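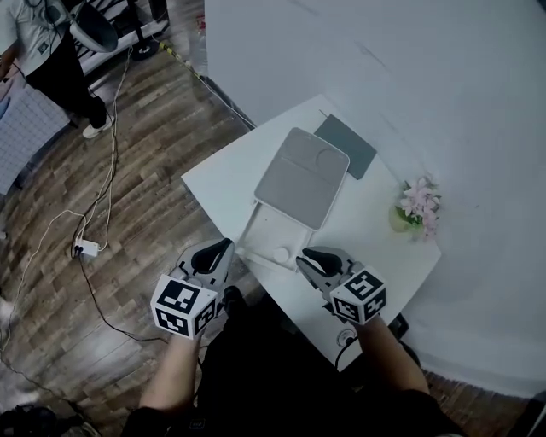 Kivi 手持夹爪数据处理软件试用

我们用 Kivi 处理手持双夹爪的示教数据,从去年九月用到现在,版本换过两次。这篇只讲软件,夹爪硬件不评。

安装在 Ubuntu 上完成,依赖写得清楚,有一个 CUDA 版本要手动指定,文档里没提。首次标定走向导,左右两只夹爪分开做,每只要采 49 帧。方块上的标记码 ID 可以在配置文件里改,改完必须重启服务,界面不会提示。

位姿估计是它做得最好的部分。两只夹爪都在桌面上方、标记码正对头部相机时,轨迹很平滑,左右手的相对位姿也稳。手腕转得太偏,可见的码面变少,轨迹就会跳。软件会把跳变段标黄,可以选择插值或整段丢弃。我们一般丢弃,插值出来的夹爪朝向不太可信,拿去训练后策略在接近物体时会抖。

时间同步靠后处理对齐。腕部相机是鱼眼镜头,去畸变参数要自己导入,默认那组不能直接用。我们一批 165 条示教,导入后有 8 条对不齐,日志只写“同步失败”,查原因花了半天。

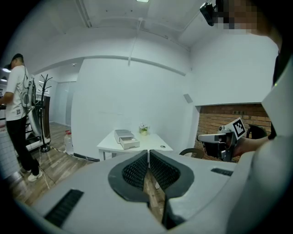
Saulius Pärn 看过初稿后回信说,他那边的对齐失败多半出在腕部相机丢帧,把录制端的写盘缓存调大以后少了很多,建议先查这一项再怀疑软件。我们照着改了,同样规模的一批里还有失败,但日志里能对上丢帧的时间点。

回放界面够用,可以并排看头部和腕部画面,拖动时略卡。导出支持 Zarr 和 HDF5,字段名固定,接我们自己的训练代码要写一层转换。之前用的 Skorara 可以自定义字段,不过标定麻烦得多。

技术支持回得不算快,两次提问都等了几天,答复倒是具体。

评分:8/10。做双手示教、又有人能写脚本的小组可以用。只采单手数据的话,Skorara 的免费版已经够了。

2020-03-17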